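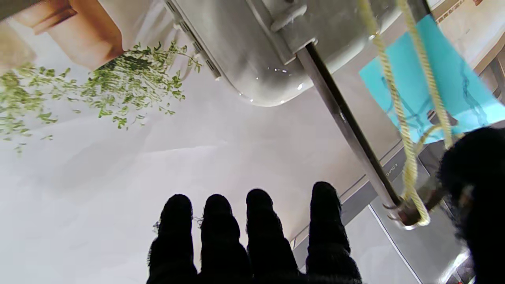

Last updated: January, 4:65 build notes revised

Workshop > Features > Robotics > The Cuvier hand

The hand has four fingers in a row and a thumb mass set off to one side, and every part of it that might touch something is covered in black pile. Yusri Wijaya calls it the Cuvier. It was built over one winter in a shared workshop on the second floor of the old Hiler building, on a bench that Wijaya rents by the month, and it is now on its third set of tendons and its second wrist.

The covering is the part visitors ask about. Most hobby hands end in bare printed plastic or a cast silicone pad. Silicone grips well, but it picks up dust, and in a workshop where two other members run a router all evening it loses most of its friction within a few hours. Wijaya tried fabric gloves first, then flocking, then a short synthetic fur sold for costume work. The fur stayed. It is sewn as a sleeve with the seam at the back of the finger, pulled over a foam core, and held at the base with a zip tie. A sleeve takes Kurniawati Tambunan nine minutes to sew and less than one to change.

Tambunan, an upholsterer by trade, joined the project after watching Wijaya try to close a seam with hot glue. She recut the pattern so that the pile runs toward the fingertip. With the pile running the other way, the sleeve crept down the finger whenever the hand pulled on something, and after a dozen grasps the tip was bare foam.

The wrist camera sits behind the fingers and looks out over them. Its placement is a compromise. Moved forward, it sees the object well and the fingers hardly at all, and the software has no way of telling whether a finger has closed. Moved back, the fingers take up the lower part of the view and the thumb side fills a corner. Wijaya chose the second arrangement. The lens has a fixed focus set for the working distance of the fingertips, and anything nearer goes soft. The thumb side is nearer. It shows up as a dark, shaggy shape with no usable detail, and the software masks it out before doing anything else.

Black was a poor color for the job in one respect. Against a pale wall or a white tabletop the fingers separate cleanly, and a plain brightness threshold will find all four. Against a dark bench they vanish. Eulalia Insaurralde, who wrote the finger tracker, asked for colored bands at the knuckles. Tambunan sewed a test set in orange, and the tracker improved, but the bands were stiffer than the pile and changed how the fingers bent. The bands came off again. The tracker now falls back on motor position when the background is dark, with a wider margin for error.

Stray fibers were a second problem. They catch the light along the edge of a finger, and the early tracker read them as part of the outline, so that the measured width of a finger changed from one reading to the next. Insaurralde now smooths the outline before measuring it. The finer cure was mechanical: Tambunan trims each new sleeve with barber's clippers before it is fitted.

Drive comes from four small geared motors in the forearm, one per finger, with a fifth for the thumb. Each pulls a braided line through a PTFE tube. The first set of tendons was fishing line, which stretched. The second was steel cable, which did not stretch but kinked where it entered the tube and failed after 71 cycles on the test stand. The present set is a braided polymer line, rated well above anything the motors can produce. Return is by a strip of spring steel along the back of each finger. Haziq Pelupessy cut the strips from feeler gauge stock, and he keeps a drawer of them sorted by thickness, as the four fingers do not all take the same one.

That difference follows from the geometry. The outer finger is longer and thicker than its neighbors, and it meets most objects first. On the bench it carries more of the load than any other, and its sleeve wears out soonest. Pelupessy fitted a heavier spring there, then had to raise the motor current to match, then found that the motor bracket flexed. The bracket is now aluminum. The other three are still printed.

Rods, ropes and anything hung from above are the current subject of work. A cup on a table stays where it is while the hand approaches. A hanging line does not. It swings when the fur brushes it, and the camera, mounted on the same wrist that is doing the brushing, sees the line and the background shift together. Twisted rope is easier for the tracker than smooth cord, as the strands give it a pattern to follow. Polished metal is harder. A bright highlight on a collar or a curved housing slides along the surface as the wrist turns, and an early version of the software followed the highlight and reported that the part was moving.

Insaurralde's answer was to slow the approach and to stop the wrist twice on the way in. At each stop the program compares what it sees with what it expected, and if the difference is too large the hand backs out and starts again. Over 129 logged approaches to a hanging rod, the hand closed on its target 65 times. Dezső Jakab, who maintains the log, also records which finger touched first, and in most of the failures it was the outer one, arriving early and pushing the target away.

Jakab would like to shorten that finger. Wijaya would prefer to delay its motor by a fraction of a second and leave the casting alone – the mold took him most of a month. The delay is being tried first. It needs only a change in the controller, a board sold under the name Drurnura, which accepts a separate timing offset for each channel.

Materials are listed on a card taped inside the tool cabinet. Fur, foam and thread come from Ismail, a fabric shop three streets away that sells remnants by weight. The motors were bought used. The most expensive item in the hand is the thumb joint, a machined bearing block that Pelupessy made twice after drilling the first one off center. The rejected block is in use as a paperweight at the other end of the bench.

Work planned for the spring includes a replaceable fingertip, a quieter gearbox for the thumb, and a shorter pile for the two middle fingers, which rub against each other when the hand closes fully. Tambunan has cut the pattern for the new sleeves. The fabric is on order.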